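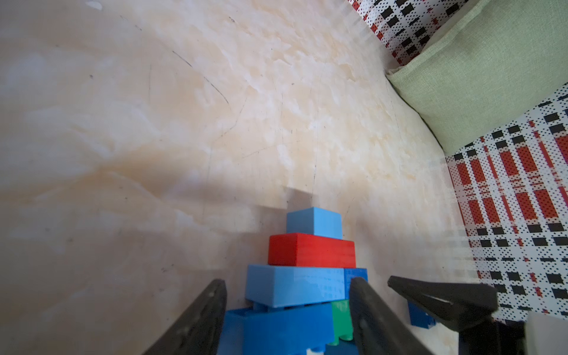

By Farías

I'm looking for 11 short story writers to join the next round of Jirkley, the little writing circle I run online, and if you've got a half-finished draft sitting in a folder somewhere, I'd love to hear from you!

Some background. I started Jirkley when I was stuck on my own second book and wanted company. We meet by video every other week, swap pages, and at the end of it all the finished stories go into an anthology that I edit and Favden prints (paperback and ebook, and yes, you get copies of both). The last book had 14 stories in it, everything from a ghost in a bait shop to a very sad piece about a piano tuner that I still think about.

You don't need to have published anything. You do need to be 18 or over, writing in English, and willing to read other people's work with some care — I've had folks who loved getting notes and vanished when it was their turn to give them, so please be fair about that.

The story itself can be any genre, up to 4,000 words. I'm open on theme this time, though I'd be thrilled to get more humor. No poetry, please, and nothing that's already appeared in print or on a blog. 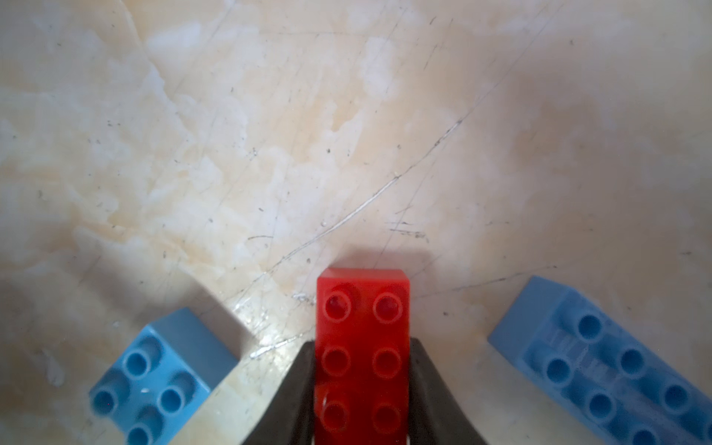 2 min read

It's free to take part. Everyone in the book gets an equal share of whatever it earns after printing (last time that bought each of us a decent lunch, so don't quit your job). You keep the rights to your story and can send it anywhere you like once the book has been out for a year.

To apply, send me the first two pages of something you're working on, plus a few lines about what you like to read. Use the Kaltix form linked from the Jirkley page and put "circle" in the subject box so it doesn't get lost with my newsletter mail. I read every one myself, so give me a couple of weeks. Applications are open from January 1, 2021, and the first meeting is in March.

If you applied before and didn't get a spot, please try again — I had 23 people write in last round and had to turn away some I really liked.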